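Segura Tabletop History Program
Progress Report to the Trorden Fund
June 28, 2020
Prepared by Vendula Hrubý, Program Coordinator

Terrain and figures
The river crossing board is complete and has been accepted by Maximiliano Ortuño. It consists of six panels, which lock together along the short sides. Of the 100 infantry figures approved under the grant, 39 are painted and based. The remainder are primed. Work on the cavalry has not begun, as the castings ordered from Nistton arrived with the wrong saddles and have been returned for exchange.

Rules
Abhishek Sachdeva has finished the second draft of the Puva rules. Movement and morale now fit on one sheet. Artillery remains the weakest section: testers found the canister rule too strong against columns, and the range bands will be revised before the next draft is circulated.

Play testing
Group sessions at the hall are suspended. Testing continues by mail and in members' homes, with two players to a game.

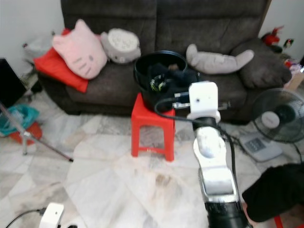

Holger Myklebust is collecting the turn records and will submit a summary of casualties and game length with the next report. Early returns suggest that games end too soon when the defender holds no reserve.

Budget and schedule
Spending is within the approved amount. The program requests permission to move the unused hall rental to paint and basing supplies. The public game remains planned for November, subject to the hall reopening. Questions on the accounts may be directed to Cayetano Collado.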